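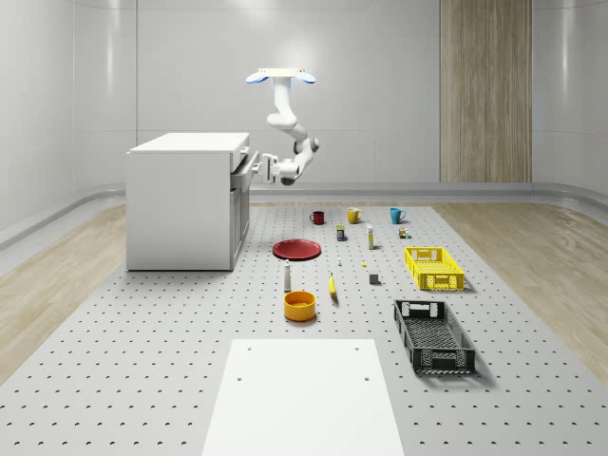
Can a robot tidy your kitchen?

Think about the last time you helped to clear up after a meal. Perhaps you carried your plate to the sink, put a cup back in the cupboard and threw away a banana skin. You did it while you were talking about something else. For a robot, the same work is one of the hardest jobs in the world, and many clever people are working on it for years already. A practice kitchen for robots can be made inside a computer, with walls, a floor and things to tidy. There can be three mugs, a red plate, a yellow bowl, a banana and two baskets, and an arm that hangs from above and has two short fingers. All of it is drawn by the computer, so no mug can ever really break.

Why practise in a computer?

A real robot arm is heavy and costs a lot of money. If it makes a mistake, it can smash a cup or hurt itself. In a computer kitchen it can drop the same mug 1375 times and there is nothing to sweep up. The computer simply puts the mug back and the robot tries again. This kind of pretend world is called a simulation. If you have ever played a racing game, you have used a simulation too — you can crash the car and start the race again.

There is one problem. A pretend banana is always the same banana. Real bananas are long or short, green or brown, and some are squashed at the bottom of a school bag. A robot which has learnt only with pretend bananas may be very surprised by a real one.

What is so difficult about a mug?

Let us imagine a robot with the name Issa. We ask Issa: "Please put the red mug in the basket." This is what Issa must do.

First, Issa must find the mug. Its camera gives it only many coloured dots, and Issa has to work out which dots are mug and which dots are plate. If both are red, this is not so easy.

Then Issa must decide where to hold it. By the handle? By the rim? You have five fingers on each hand and soft skin which feels when something slips. Many robots have just two fingers, like a pair of tongs. If they press too little, the mug falls. If they press too much on a soft thing, for example a ripe banana, you can guess the result.

After that the arm must travel to the basket and not knock over a bottle on the way. And at the end Issa must open its fingers at the right moment, low enough that the mug does not fall hard.

Now think that every object needs another plan. A plate lies flat, and it is difficult to get a finger under it. A drawer must be pulled straight, or it sticks.

So what can robots do already?

Some jobs at home are done by machines since a long time. A washing machine washes and a dishwasher rinses. There are also small round robots that clean the floor. These machines are good at one job, and somebody still has to put the plates in and take them out.

In factories, robot arms are very strong and very exact. They can place the same part in the same position all day long. But a factory is prepared for them, and everything comes to the arm in the right place. Your kitchen is different every morning. Somebody has moved the chair, the cat is on the table and the spoon is in the jam.

In shops, robots can carry boxes or look at the shelves to see what is missing. To fill a shelf with soft bread, round oranges and slippery bags is still mostly a job for people.

Will a robot do my chores soon?

Not this week, I am afraid. Robots that learn can already pick up many different things, and they get better, but they are slow and they still make mistakes. A job which takes you 2 minutes can take a robot much longer, and perhaps it will need help in the middle.

Try it yourself

Put a cup, a spoon and a banana on a table. Use only your thumb and one finger of one hand, and keep your other hand behind your back. Now put everything in a basket. Then do it again with one eye closed, and ask a friend to tell you each movement — "left, down, stop, close". Do not use your best cup!

Words to remember

Gripper: the hand of a robot.
Simulation: a pretend world inside a computer.
Chore: a small job at home that has to be done again and again.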